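Werkstattbuch, Zelle Nerham, März, kurz nach 12 Uhr

Ich schreibe das lieber gleich auf, bevor ich wieder die Hälfte vergesse. Nach dem Umsetzen der Zelle habe ich mir heute in aller Ruhe den Arm vorgenommen -- Flansch, Kabel, Greifer, und zwar in dieser Reihenfolge, so wie Wichai Paisan es mir damals beigebracht hat.

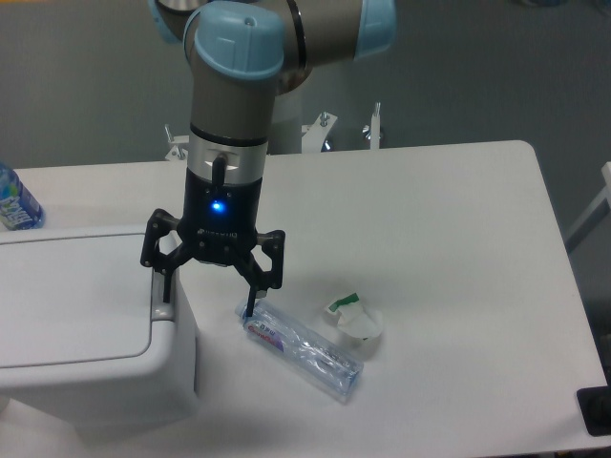 Der Greifer hatte im Zähler 1268 Zyklen stehen, als ich angefangen habe, also noch kein Grund, die Gelenke der Finger neu zu schmieren. Ich habe trotzdem alle Schrauben am Flansch nachgezogen (eine ließ sich noch ein Stückchen drehen, die merke ich mir!). Die blaue LED unter dem Kabelanschluss leuchtet, und die Finger stehen weit offen über dem Tisch, in genau der Stellung, in der ich auch beim nächsten Mal das Kabel prüfen möchte. Die Zahnbürstenpackung bleibt mein Teststück, schräg liegend, damit der Winkel am Handgelenk auch gefordert wird.

Danach kam der Ständer dran, und da darf man sich ruhig Zeit lassen.
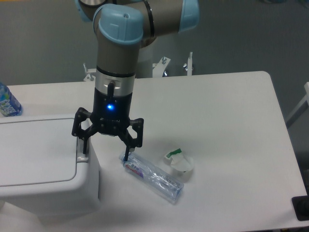

Die Klemmen ziehe ich immer reihum an, erst leicht, dann fest, und fahre anschließend drei langsame Runden. Fürs Protokoll: Der alte Referenzpunkt gilt nach dem Umsetzen nicht mehr, der neue liegt im Programm unter »Srithong«. Ersatzkabel ist bei Coninar bestellt. Nächste Durchsicht bei ungefähr 800 weiteren Zyklen -- wer vorher dran ist, bitte den Zählerstand hier eintragen.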